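Speaker notes – Jesteo evening, Ginville
2021-12-11, Kamarul Ngui

**Talk length:** 15 minutes, then questions. Water on the lectern before I start.

## 1. The table at the top of the stairs

- Say hello, thank Hostex for the room.
- Topic tonight is small: one table and what gets left on it.
- Ask who has a table near their stairs. Wait for hands.
- The landing table in the Panasiuk house is white, with a curved top. No corners to catch a hip on.
- Everyone passes it, so everyone puts something down.

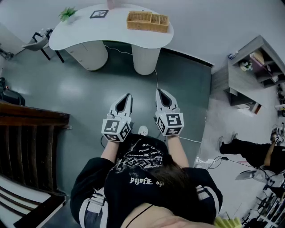
- When I first visited in August, the family was clearing that table every evening. Mail, keys, chargers, a school form.
- We tried a tray first. It lasted 11 days. Flat things slid under other flat things.
- Then a basket. Pause here – people usually want to know what size.
- Answer: big enough for the mail, too small for a sweater.

## 2. What stays out

- The rule we settled on was a plant, flowers, one photo, one basket. Anything else goes home by bedtime.
- A woven basket hides a mess better than a clear box.
- Keep the plant small. It has to be lifted when the table gets wiped.
- A tall, slender vase takes up very little tabletop. Check the water before moving it.
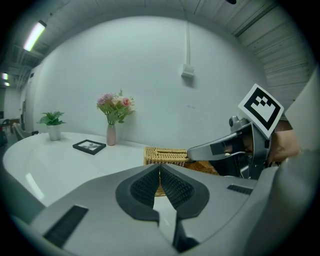

- Evening reset takes roughly 10 minutes the first week, less after that.
- Order: empty the basket, wipe the top, put the plant back, then the flowers.
- Photo goes back last. If it keeps getting knocked over, lay it down or hang it.
- Skip the part on drawer units if we are running late.

## 3. Try it at home

- Pick one surface. Leave the kitchen for later.
- Choose 3 things to keep on it and write them down.
- Handouts are by the door, next to the sign-up sheet.
- Questions.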